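Speaker notes – Food handling cells: what we write down before we run
10/7/24
By the Davholm line practice group

Slide 1. Start without the company intro, they had it this morning. Say what the talk covers: the house rules we use at Davholm for grippers near baked goods, and how we check them in simulation first. Mention that these are house rules. They sit under the safety standards the plant already has to meet and do not replace any of them.

Slide 2. Background. The Bruken site asked for one rule sheet in July. Before that each cell had its own. The first draft had 23 rules and operators did not read past the first page. The sheet now fits on two pages. Pause for questions on who signs it (shift lead and cell engineer, both).

Slide 3. Soft products. A loaf gives when you squeeze it and does not always come back. So the rule is written around contact: where the fingers may touch, how hard, and who can change the force limit. Pull-apart loaves get their own line because a pinch on one bun can open a seam. Read the line out loud:
"Approach from the side. Stop short. Confirm clearance. Then close."

Slide 4. Leave this one up while you talk about clearance. Point to the finger at lower left and the strip of gray between it and the loaf.
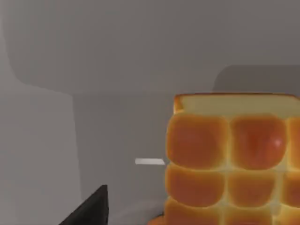
SIMULATION PRACTICE

The finger is dark and the loaf is orange, so the gap is easy to see from the back of the room. Ask people what they would want logged at this point. Answers we want to hear: finger position, loaf position, force limit in use, version of the rule sheet.

Then make the point about looks. Glossy crust in a render says nothing about how the crust behaves under load. Our rule is that a simulated pass lets you book time on the real cell – it does not let you skip the slow-speed trial.

Slide 5. Numbers. We ran 1,986 simulated picks on the Greenwood layout before the first slow-speed trial. Four rules changed as a result. Go through the stop distance one properly and skim the others if time is short.

Slide 6. Changes and records. Any edit to gripper shape, product or approach path sends the cell back to simulation. Keep the old run files. We lost a set once when a folder was renamed and had to repeat the work.

Slide 7. Close with the contact page. Handout is the two-page sheet. Spare copies at the Gomamum table.

Related items
Labeling force limits on shared cells
Slow-speed trial checklist, Bruken site
Greenwood layout: notes on guarding
Cleaning rules for food-contact fingers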